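February, evening, after cleanup

Batch 27 finished just after lunch. Tomato and smoked pepper relish, the recipe from before the holidays with the sugar reduced and the vinegar held where it was. Fill temperature stayed in range for all but the last few jars. I set those aside in the refrigerator for our own use and marked the lids with an X.

Calibrated the pH meter before starting. The first buffer read low and kept drifting, so I soaked the probe in storage solution while the peppers were draining and tried again. Second attempt was stable. The probe is old enough that I should order another. The readings on the finished relish were all under the limit with room to spare, and the spread between the top of the kettle and the bottom was smaller than last time. I put this down to the longer stir before sampling, but I changed the burner setting as well, so I can't separate the two.

Yield was down. The kettle held what it should at the start and I lost more to evaporation than the sheet predicts. Either the simmer ran long or the tomatoes were wetter than the previous case. I did not weigh them after draining. Added a line to the batch sheet for drained weight so that this can't be skipped.

Efua Abugri came at 3 to go over costs. She had the spreadsheet open before her coat was off. Her position is that we price from the jar up and I have been pricing from the shelf down, and that the two numbers don't meet. She is right about this. When my hours go in at any wage at all, the small jar loses money at the farmers market and roughly breaks even online, where the customer pays shipping. The large jar is fine in both places. I argued for keeping the small one as a way for people to try the product. She asked how many small jar buyers came back for a large one. I don't have that figure because I've never recorded it. We agreed to record it until the end of spring, and to decide then.

She also found that I had entered lids by the sleeve in one tab and by the piece in another. Fixed. It moved the total less than I feared.

Talpur wrote about glass. They are going to a minimum order of 9 cases per size starting next quarter, up from no minimum at all. I can store that many of the large jar if I clear the lower shelves. I can't store both sizes. Another argument for Efua's side, though I didn't mention it to her, as the email arrived after she left. Will tell her tomorrow. Asked Talpur whether mixed sizes count toward the minimum and whether the lids are included or quoted apart.

Saqib Farooqui called from Prestbridge about the trial order. He wants 100 jars for the store in Kilonberg, relish only, with delivery to the back door in the morning. His list of requirements:

Ingredients in descending order by weight, with the smoked pepper broken out into its parts.
Net weight in both units on the lower part of the front label.
A lot code on every jar, readable without turning the jar over.
Best-by date on the side or lid, month and year.
Case label on two sides.

The lot code is the only one that needs work. I've been writing it on the base with a paint marker, which won't pass. A hand stamp on the label edge would do it if the ink takes on the coated stock. Tested three inks on label scraps tonight. The water-based one wiped off with a thumb. The other two held when dry, and the darker of those smeared when I held it under the tap. The remaining one goes into the cooler overnight, stuck to a jar, to see what condensation does.

He asked about payment terms and I said I would send something in writing. I have no standard terms. Efua has a page from her old job that she says can be cut down to half its length. His other question was whether we could repeat the order monthly. At the present pace I can fill that many jars in one long day, plus a day of prep and most of an evening for labels. Monthly is possible. Twice monthly is not, with hand filling.

That brings up the Mamov filler again. It is a piston type, tabletop, and takes particulates up to a size that our pepper dice is just over. I could dice smaller. I don't like what that does to the texture, but I haven't tested it on anyone else. The quote is good until the end of the month. No decision today. Next batch I'll run a quarter of the peppers through the smaller plate, jar them separately, and let people taste both without being told which is which.

To do: order probe. Reply to Talpur. Terms draft to Saqib. Drain pan has a pinhole near the spout, patch or replace. Check cooler label before breakfast.
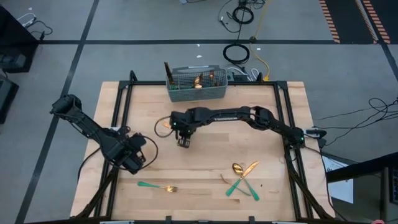

Last item is the packing table, since labels and case packing can't go on sharing the counter with the kettle. I measured the wall beside the dry store tonight and there is space for a decent one if the rack moves over. For the top I keep coming back to light wood in pale butcher-block planks, like the tabletop in the photo, used for sealed jars and cartons only. Open product stays on the steel. A pale top would at least show relish drips from a badly wiped jar before they reach a label. I need to ask the kitchen inspector what finish is acceptable, and get a price on a plain steel one to compare. Lights off at 9.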